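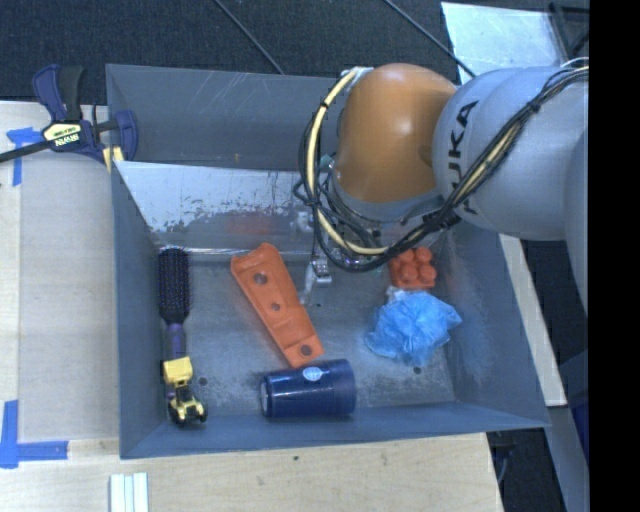 带孩子去看机械臂从箱子里抓东西的开放日,值得专门跑一趟吗?

小满妈妈在北边 发表于 7月 分类:亲子出行 / 参观体验

事情是这样的,我家老大(九岁,迷机器迷得不行)从同学那儿听说 Moges 那边的实验楼七月有开放日,能近距离看机械臂干活,回来就天天念叨。我去翻了他们的报名页面,写得特别简略,就说有一场“箱中抓取演示”,由 Audrey-Anne Robichaud 主讲,下午两点开始,然后就没了……我也不知道这个抓取到底是个什么看头。

我们从 Asetti 过去单程要坐三个小时的车,还得把小的也带上(四岁,坐不住的那种)。所以想问问去过的朋友:

演示到底看什么?是一直在动,还是讲PPT讲半天?
小朋友能不能自己上手?
讲解是中文还是外语?我英语还凑合,法语就完全不行了。
报名费300块是按家庭算还是按人头算?页面上我来回看了好几遍也没看明白。

我老公的意思是网上视频一大堆,在家看看得了。我倒是觉得现场不一样,但又怕折腾一天回来两个孩子都在车上哭。求真实体验,好的坏的都行!

阿榆不吃葱 回答

去年和今年的都去了,我来说说,可能有点啰嗦。

先说看什么。主角是一台KUKA的机械臂,橙色的关节、灰色的臂身,前面绕着一大捆线,个头比我想的大。它旁边就是一个灰色的大金属箱,箱子里散着乱七八糟的东西:紫色把手的梳子、黄黑色的小玩具车、蓝色杯子,还有积木什么的。它要做的就是一件一件往外拿。听起来很无聊对吧?我一开始也这么想,结果在围栏边上站了快一个小时,腿都麻了。

好看就好看在你会替它着急。比如小车搭在梳子把上的时候,你就会想它先拿哪个,会不会两个一起带起来。还有一团皱巴巴的蓝色东西,软塌塌的那种,旁边一个小姑娘一直喊“抓那个抓那个”,结果夹爪下去滑了两回,全场都跟着“哎呀”。第三回夹起来了,鼓掌鼓得跟看球似的!我今年看的那场,最难的居然是杯子,横躺着,夹爪碰一下它就滚一点,碰一下又滚一点,最后滚到箱壁边上才算抓住。

Robichaud 老师人很好,讲得不快,先讲十来分钟,没什么PPT,主要就是站在机器旁边指着说。她说他们攒了1,000件日用品轮着往箱子里放,专挑形状怪的,有一部分还是从二手市集淘来的。有个大爷问她为什么不把东西摆整齐了再让它抓,她说家里的抽屉也没有人替你摆整齐啊,大爷想了想说那倒是。

语言:她讲法语,旁边有人翻成中文,翻译的小伙子有点紧张但大体能听懂。专业词他会卡壳,卡壳的时候就直接比划,小孩反而爱看。

上手:不能碰机械臂,围栏那儿有人守着,这个不用想了。但是中场休息之后有个环节,让小朋友选东西放进箱子里,机器停着的时候由工作人员代放。我侄子挑了一只毛线袜子,得意得不得了。要排队,建议一进门就先去门口那张桌子领号,我今年去晚了就没领上。

收费:按家庭,一家300,两大两小没问题。今年我就是这么交的。

四岁的小朋友嘛……说实话有点够呛。机器动得不快,有时候停在半空想半天。走廊里有个积木角,可以一个大人看机器一个大人看娃,换着来。

吃的自己带,楼里就一台自动贩卖机,还不找零。

老邱_退了休的钳工 回答

去过一次。我跟楼上看法不太一样,说两句不中听的。

东西是好东西,KUKA的臂没得说。但你要是冲着“快”和“热闹”去,会失望。我在厂里看惯了搬运的机器,唰唰唰,一下午1,000件都不在话下。这台慢多了,拿一个停一停。我家那口子看了一会儿就去外头晒太阳了。

不过有一点我挺喜欢:台面上的东西都是正经干活的样子。箱子拿夹具夹着,IRWIN的,我家里也有一把。桌上那块灰板子边角贴着蓝胶带,箱子壁上全是刮痕,一看就是天天在用。比那种擦得锃亮的展厅强。孩子看看这个有好处,知道做试验的地方长什么样。

你家老大九岁,喜欢机器,可以去。小的别带,放姥姥家。

还有停车。楼底下停车场那天不对外,得停到 Grorano 超市那头,走过来大约3分钟,上坡。推婴儿车的话走右边那条,左边有台阶。

橘子汽水mm 回答

没去过开放日哈,路过答一下。我表姐在 Stistance 上班,她们公司团建去看过同一个演示,回来说还行,就是站着累,让我转告大家穿平底鞋。

费用那个我听她说是按人头的?不过她们是公司统一报的,可能不一样,你还是打电话问问吧。

阿榆不吃葱 回复 橘子汽水mm

公司团体是另外一个价,散客是按家庭的,我翻了下付款记录,就一笔300。

小满妈妈在北边 补充

谢谢各位!!老大看完回答已经在翻箱倒柜找“最难抓的东西”了,目前入选的是一个漏勺和他爸的旧领带。阿榆,再问一下,放进箱子的东西可以自己从家里带吗,还是只能从他们那里挑?

阿榆不吃葱 回复 小满妈妈在北边

我侄子那只袜子是在他们筐里挑的。自己带的我看见有人问,工作人员说要先拿给 Robichaud 老师看一眼,太重的和玻璃的不收。漏勺我觉得有戏,领带不好说,带上试试吧。领号的桌子一点半就开始发了,你们从 Asetti 过来的话早点出门。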